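## 2. Planning and Budgeting for the Equipment

Complete this section before submitting a purchase order to Bulten. Prices are in US dollars and exclude tax.

1. Decide which objects the system must handle. Fruit and other rounded items of mixed size call for the wide finger set.
2. Enter the base price of the Hakis hand-held gripper tool: $892 per unit.
3. Add one spare finger set at $325 for each site.

**Note:** Finger pads are consumable parts. Budget $88 per pair and order them with the tool.

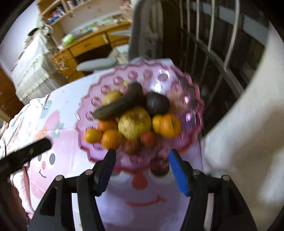

4. Record the width of the largest item and compare it with the finger opening listed in Section 5. Items that exceed the listed opening require the Grirko extension, priced at $838.
5. Reserve table space at each site. Household furniture is acceptable if it is stable.
6. Send the completed worksheet to the purchasing office. Orders received after the end of September are charged to the next budget year.

**Caution:** Do not combine Ng mounting plates with Hakis fingers. Damage resulting from mixed parts is excluded from the service agreement.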